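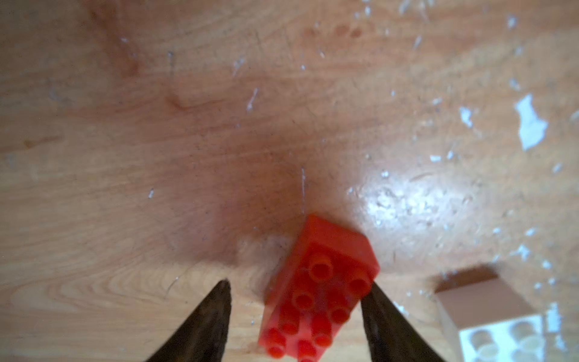 Call for participants: people who repair things at home

Purko is a small reading and writing group for adults, and this year we make a book about home repairs. We are looking for people who fix things in their own house or apartment and who are ready to tell us about it in writing. You do not need to be a professional. A shelf that you put back three times is a good subject for us.

The book will be called Evangelista, after the street where our group meets. It will have 256 pages and we would like to fill most of them with texts from people outside the group.

What we ask from you

Please write one text of no more than 2,000 words about one repair. Tell us what was broken, how long you lived with it, what you bought or borrowed, and what you would do differently. Mistakes are very welcome. We had already a beautiful text about a kitchen door that was hung upside down, and the author still uses it this way.

The text can be about small hardware also. Many good stories begin with a package which was opened too late on a Sunday evening.
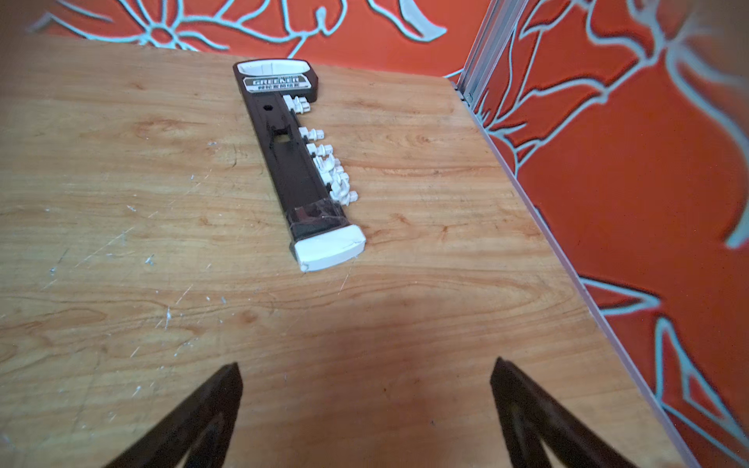
A packaged curtain rail set on a wooden tabletop.

You can write in English or in your first language. If you write in another language, please add a short summary in English so we can find the right reader for it. Drawings are accepted — pencil is fine, but please make the lines dark enough for copying.

Who can take part

Everybody over 18 who did the repair personally or helped with it. Couples and neighbors may send a text together, and in this case we like to hear both versions of the story.
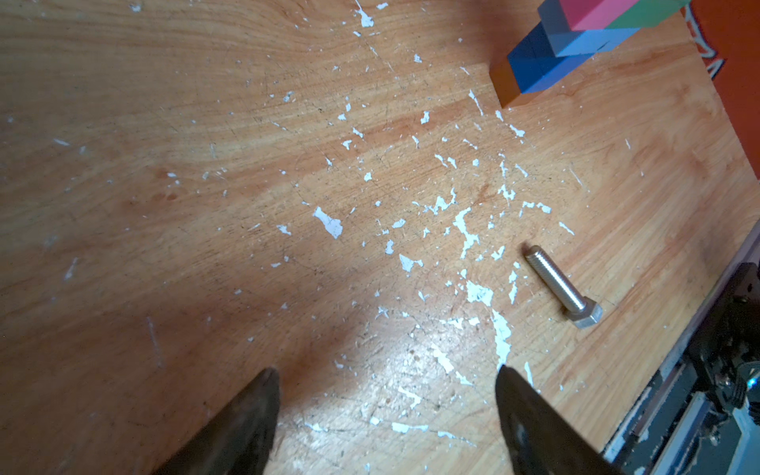

We do not accept advertising texts from shops or companies. If you mention a product because it was good or bad, this is all right, but keep it short.

What you receive

Each author whose text is chosen gets 100 dollars and 2 copies of the book. You keep the rights to your text and can publish it again later wherever you want. An editor will work with you by mail or by phone, and nothing will be changed without your agreement. 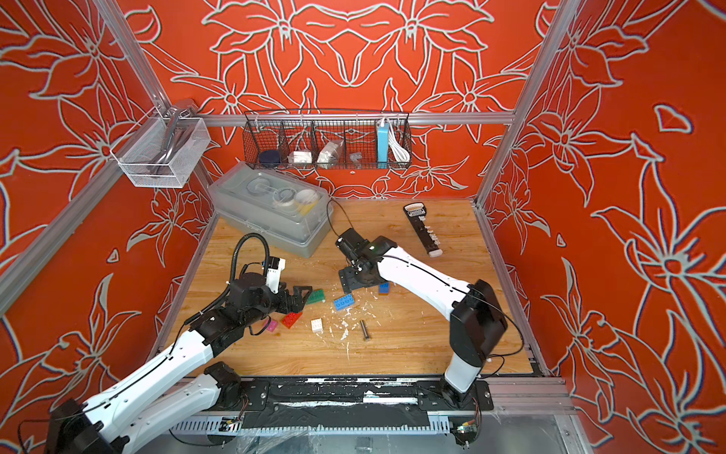

There is also an evening of reading at the Prultard library when the book is ready. Reading your text aloud is your choice and has no influence on the selection.

How to apply

Send us first a few lines about your repair, not the whole text. Write "Repair" in the subject and tell us in which language you want to work. We must have your lines by Fri 8 August. You can use the contact form on our page or leave a letter in the Purko mailbox at the library entrance.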